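Session 6: Learning to fold from demonstration

These notes go with the second half of the manipulation unit. You should already have read the handout on position control and the short one on camera calibration. The topic is how a two-armed robot can learn to handle a towel from recorded demonstrations, and what the Gorgate study did to make the learned behaviour less fragile.

1. Why cloth is hard

A rigid block can be described by its position and its orientation. A towel can't. It bends wherever it is pushed, it hides its own corners, and two towels dropped from the same height will land in different heaps. Writing out rules for every case is hopeless, so most groups now record a person driving the arms through the task and train a model to copy the movements from the camera views.

The model used at Gorgate is called Lalus. It takes the pictures from the wrist cameras and one fixed camera, together with the joint angles, and gives out a short run of target positions for both arms. After part of that run has been carried out, it looks again and gives out a new one.

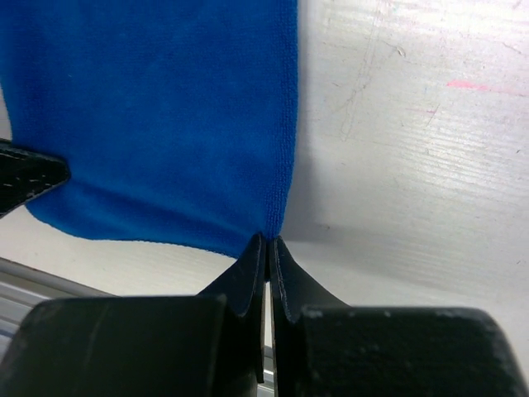

Photo: Gorgate cloth handling study

With one gripper on a corner and the other holding the cloth further along, the fabric between them is under some control and the rest still hangs as it likes. The wrist view is good for judging the pinch and poor for judging where the whole towel is. The fixed view is the other way round. Lalus is given both, and the study found that taking either away made the results worse.

2. The data

The training set had 149 demonstrations, all driven by hand. After checking, 119 were kept. The others were dropped for ordinary reasons: a missing camera stream, an arm that reached its joint limit, an operator who stopped part way.

Each demonstration was split into stages:

-- pick the towel out of the container
-- find a first corner
-- find a second corner and spread the cloth
-- fold and press flat
-- put the towel down and move the arms clear

The stage labels were added afterwards and were not shown to the model. They were used only to work out where it failed.
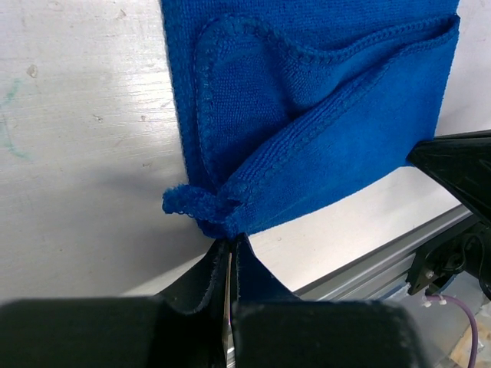

Finding corners is where most of the failures came. A model trained by plain copying tends to average between possible grasps, and the average of two good corners is often a useless point in the middle of the cloth. Folded layers add a second problem. When a flap lies over the main layer, its stitched hem can run diagonally across the towel, well away from the outer edge, and a model that has learned "hem means edge" may reach for the wrong place. The study dealt with this by having operators record extra demonstrations that began from a half-folded towel.

3. The method

Plain copying has a known weakness. Small errors carry the arms into positions the operator never visited, the model has no example to follow there, and the next error is larger. The usual name for this is drift.

Gorgate's answer was correction data. The trained model was run on the real arms with an operator watching. When it began to go wrong, the operator took over, brought the towel back to a sensible state and handed control back. Only the operator's part was added to the training set. The model was then trained again from the start, and the whole cycle was repeated 5 times.
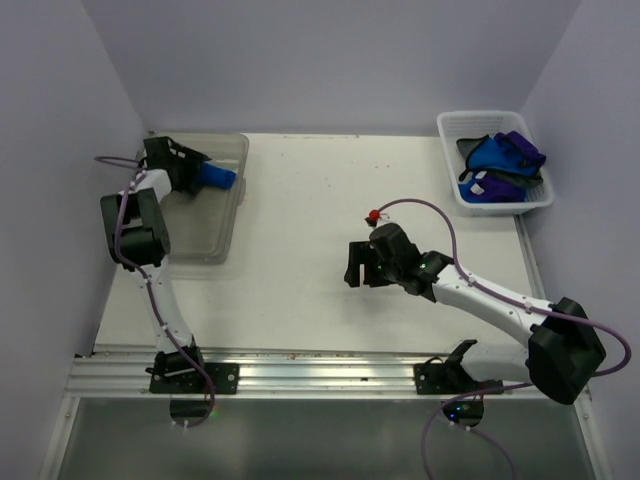

Haugland objected that correction data mixes two things, the skill of getting out of trouble and the plain fact of having more data, and that a fair test must add the same number of ordinary demonstrations to the comparison model. The authors accepted the point and ran that test. The corrected model still did better at finding corners. On the final fold the two were level, which suggests that extra data of any kind was enough for that stage.

4. Reading the results

Be careful with the success figure. The study counts a trial as a success if the towel ends up folded within the time limit, however many attempts at grasping it took. A model that misses a corner four times and gets it on the fifth scores the same as one that gets it first time. For the coursework, report attempts per grasp as well.

Note too that every trial used the same kind of towel. Nothing in the study tells us how Lalus would manage with a shirt.
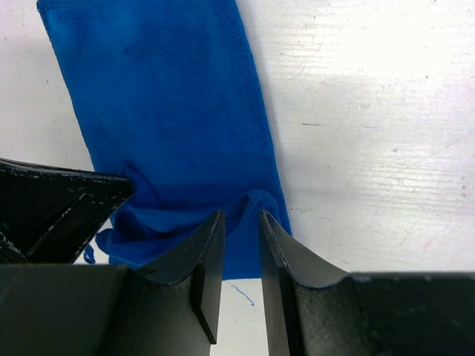

Grillovance wrote in reply to the study that a policy should be able to let go of a bad grasp, and that copying rarely teaches this when skilled operators seldom make one. The reply proposes recording poor grasps on purpose, followed by release and a second try. It is a sensible idea and cheap to test, but it has a cost: the model may learn to make the poor grasp too. If you try it in the lab, leave the poor grasp out of the training targets and keep only the release and what follows.

5. For next time

Read the method section of the study again and write half a page on how you would decide when an operator should step in. Say what you would measure. Bring a printed copy.

Course handouts: contact the unit office
2 comments | 5 shares
Back to top

Related notes
Session 4: Position control and joint limits
Session 5: Camera calibration
Session 7: Choosing a fair comparison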